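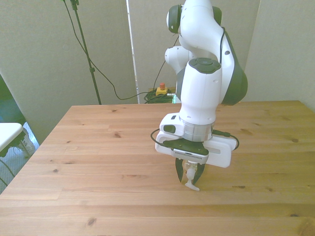
Kiani Adds Two Bean and Grain Soups to Its Chilled Range

KONARSTEAD, October – Kiani, the Konarstead maker of chilled soups and sauces, is adding 2 soups to its range this month. Red Lentil and Carrot and White Bean and Barley will be sold in single-serving tubs at Prameck grocery stores and at the Kiani factory shop on Joltau Street.

Each tub contains 11 grams of protein and heats in a saucepan or microwave. The lentil soup is made with carrots, onion, cumin and lemon juice. The white bean soup has barley, celery, kale and a little rosemary. Neither recipe contains meat or dairy. The barley soup contains gluten and is labeled on the lid.

Kiani developed the recipes after customers asked for lunches that were more filling than its tomato and squash soups. Salt was reduced by 20 percent from the first test batches, and more onion and herbs were added.

The soups keep in the refrigerator until the date printed on the lid and should be eaten within 2 days of opening. Both can be frozen.

Prameck will carry the new tubs in 40 stores, in the chilled section next to the fresh pasta. Free tastings will be offered at the factory shop from 11 a.m. during the first week of sale.

Retailers can request samples and a full ingredient list from the Kiani sales office in Konarstead.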